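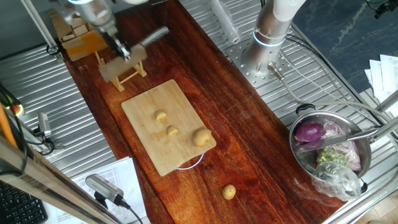
Open day, kitchen bench - notes
March 9, 2018

Doors at ten, first group at the bench shortly after. Shahzad ran the console, I did the talking, Mercy kept the schedule. Chepkoech came down from Cirkix with five of her people and stayed for most of the morning.

Cutting demo
Potatoes on the bamboo board, knife held in the gripper, second arm left powered on its plate. We stuck with potatoes all day. The onion and the cabbage stayed in the pot with the greens, and I'd like to try the onion next time if we can settle the angle of the first cut.

Speed was kept at the low setting for visitors. Several people asked why it was so slow. I told them the arm can go faster but we don't run it faster with a blade and a crowd. Shahzad suggests a printed card with the speed on it so we don't have to keep answering. Fine with me.

Run log for the day is 47 cuts. Awuor has the file and will add it to the Tremance folder. Total since we began logging is now just over 1,000. The target for the June report is 2,000, so we need more bench time than we have booked.

Problems
- Round halves roll when the blade touches off center. Put the flat face down before starting.
- Grip on the knife handle slipped slightly in the second session. Shahzad stopped, reseated it and ran the zero again. Check the finger pads before the next run.
- Controller lost the network once, back after a restart. Same fault as last month, still not traced.
- Visitors stood too close on the pot side. Tape a line on the floor.

Questions worth keeping
Can it tell a potato from an onion? Not in this setup, the item is picked in the menu. Who sharpens the knife? Mercy does, by hand. Could it peel? No, and I said so. One boy wanted to know if it ever gets tired, and Chepkoech gave him a good answer about motor temperature.

To do
Nafula: write to Clutelar about new finger pads.
Shahzad: network fault, speed card.
Mercy: book the bench for extra sessions, order potatoes, firm ones, medium size.
Awuor: send the log to Chepkoech, she asked for the force readings as well.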